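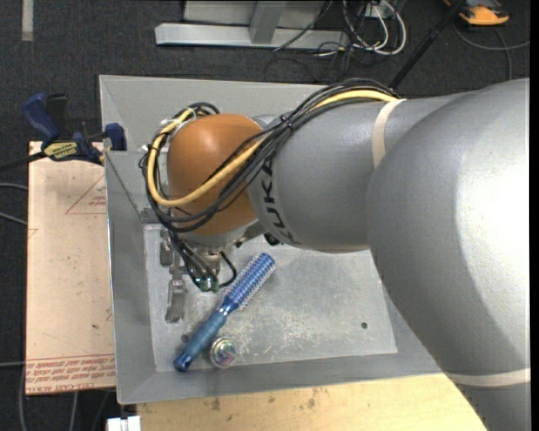 **Bevel: progress report, October**

Prepared for: Cimodano, small grants desk
Prepared by: Mounir Lamrani
Grant amount: 4000
Spent to date: 2472

## 1. Scope of this report

This report covers the second stage of Bevel, the bin and brush part of the work only. The shelving part was closed in the last report and has had no further costs. The purpose of the stage is unchanged: to bring the gray metal bins and the hand brushes stored with them to a known condition, record that condition, and write a storage and cleaning routine that does not depend on one person's memory.

## 2. Bins

All 15 bins in the set have been emptied, washed, dried and inspected. Each one now has a record sheet with four entries: rim, side walls, corners, floor. Condition is graded A (no action), B (watch) or C (repair or remove).

Wear is concentrated on the floors. Scratches and scuffs are present to some degree on most of them, and the paler worn patches tend to fall where brushes and other tools are set down and picked up again. The sloping walls have held up much better. A scratch that cannot be felt with a fingernail is graded A. A scratch that catches the nail is graded B. A raised edge or burr of any size is graded C, and the bin is kept out of use until the edge has been filed down and checked.

We looked at two ways of treating the worn floors. The first was a thin rubber mat cut to size. It protected the metal but held grit and moisture underneath, and it had to be lifted out at every cleaning. The second was to leave the bare metal and accept the marks. We have chosen the second for grades A and B. The marks do not affect use, and a bare floor is quicker to wipe and easier to inspect.

Rims were checked with a straightedge. Bent rims were corrected by hand at the Bensaid workshop, and the charge is included in the repair line in section 6.

## 3. Brushes

The brush records took longer than planned. The original list used names only ("large", "old", "sink") and several names had been given to more than one brush. These have been replaced with item numbers. The full register, which also includes scrapers, cloths and spare parts, now stands at 509 entries.

For each brush the register gives overall length, bristle type, bristle condition and the bin it belongs to. Splayed bristles are recorded but are not a reason for removal on their own. A loose head or a cracked handle is.

Brushes are now returned to a bin dry and lying flat. The earlier habit of standing them on their bristles against a side wall bent the outer rows within a few weeks. Replacement stock was ordered from Munanano. The first delivery was complete; the second was short, and the missing items have been put on back order at no extra cost.

## 4. Boards and surfaces

Wooden boards kept next to the bins were added to the cleaning routine this period. They were not in the original plan. They collect dust along the edge closest to the bin wall, and that dust ends up in the bin whenever either one is moved. The routine now calls for the board to be wiped first and the bin second.

No boards have been replaced. Two finishes are being compared, a wax and a plain oil, and the result will be given in the final report. Early notes favor the oil on ease of application - the wax needs a second coat at the corners.

## 5. Problems and delays

- The inspection light failed partway through the floor checks. Bins already graded under it were graded again under the replacement. Two moved from A to B.
- The first batch of number labels came off in the wash. Numbers are now stamped on metal tags. This added cost to the labels line, but the tags will not need to be renewed.
- Drying space is tight. Bins are dried upside down on a rack, and the rack does not hold the full set. Washing is therefore done in two rounds, morning and afternoon.
- The register was kept in two versions for part of the period. They have been merged, and the paper copy has been withdrawn.

## 6. Budget

Spending stands at 2472 against the grant of 4000, leaving 1528. Main lines to date are replacement brushes, repair work, labels and tags, and cleaning supplies. The labels line is over its estimate. The cleaning supplies line is under by a larger amount, and we ask for approval to move the difference between the two. No increase in the total is requested.

## 7. Work remaining

1. File and recheck the grade C floors.
2. Complete the finish comparison on the boards.
3. Receive and register the back-ordered brushes.
4. Fit the last of the metal tags.
5. Issue the written routine and have it followed for one full cleaning cycle by someone who did not write it.

Item 5 has the least slack. If the back order from Munanano is late, the cycle can start without it and the new brushes can be entered afterward. Record sheets and the merged register are available to Cimodano on request.

M. Lamrani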